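Film & Archive

The Ferry Woman's Second Life

By Kristýna Oravec

For most of its life, the silent melodrama The Salt Widow was a title in a list. It was shot in the summer in the harbour town of Skondville, shown for two seasons in small cinemas along the coast, and then it went the way of so many films of that time. The company, Ravn, closed its doors. The negative was sold, probably for the silver in it. What remained was a poster, a few letters and a very bad review from a Gurkthorpe newspaper, which called the leading lady "a lighthouse with the lamp out".

I have now seen the film twice, and I must say the reviewer was unfair.

The story is simple. A ferry woman, whose husband drowned before the film begins, hides a young customs officer who has been accused of theft. The real thief is the harbour master. There is a storm, a trial and a wedding, and between them a long, strange chapter in which almost nothing happens. The woman rows. The officer sleeps under a sail. She looks at him, then at the water, and rows again. I have rarely seen a silent film so patient with its own heroine.

Seven reels under the stairs

The copy came from a house in Prustmont, where it had been kept in a cupboard under the stairs together with Christmas ornaments and tins of paint. There were seven reels, and the fourth was in such poor condition that it could not be unrolled at first. Grethe Hviid, who led the restoration, worked on this one reel through a whole winter. She let it rest in a closed box with a little moisture, opened it a few turns, and let it rest again.

"You can't be in a hurry with a reel like this," she told me. "If you pull, you have confetti."

She does not like the word miracle, which has been used in the local press. In her opinion the film survived because the cupboard was on the north side of the house and the family was lazy about cleaning. The nitrate had shrunk, the edges were torn, and many of the title cards were missing. For these she had to use the censor's list, where the texts were copied by hand with several spelling mistakes. She has kept the mistakes in her notes but not on the screen.

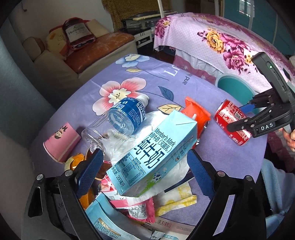
What was changed, and what was not

The restored version runs for 80 minutes. It is shorter than the original, and nobody can say exactly how much is gone. The censor's list has 169 title cards, and some of them belong to scenes that do not exist any more. Hviid decided to include the cards only where the story would be impossible to follow without them. In two places there is a still photograph, held for a few seconds. Otherwise the gaps are left open, and you feel a small jump, as when you miss a step on the stairs.

The tinting was a harder question. The night scenes in the Prustmont copy are blue, as one would expect, but the trial is in a deep yellow, almost orange, and the storm is green. Some of the people who saw an early test found the green too strong. I understand them. On the big screen it makes the actors look seasick. But the colour is there on the film, on every metre of the sixth reel, and Hviid kept it. I think she was right, and after the second viewing I even began to like it.

I am less happy about the music. The new score is for piano and accordion, and the accordion is very eager. It tells us that the harbour master is wicked long before he has done anything wicked. In the rowing chapter, fortunately, the composer lets the piano continue alone, and for several minutes it plays hardly more than one note at a time.

And the lighthouse without a lamp? She acts mostly with her shoulders. In the trial scene the camera stays behind her while the false witness speaks, and you can follow every lie by the way her back becomes straighter. Perhaps this did not please an audience that wanted tears. The tears come later, in a close-up which is badly scratched, and she wipes them away with the end of her rope.

The Salt Widow will be shown in the old assembly hall in Skondville on 24th July, with live music, and in Gurkthorpe in August. The Gurkthorpe newspaper has promised to send somebody.

Filed under: Silent Cinema, Restoration, Features

Contact the editors | © All rights reserved | Back to top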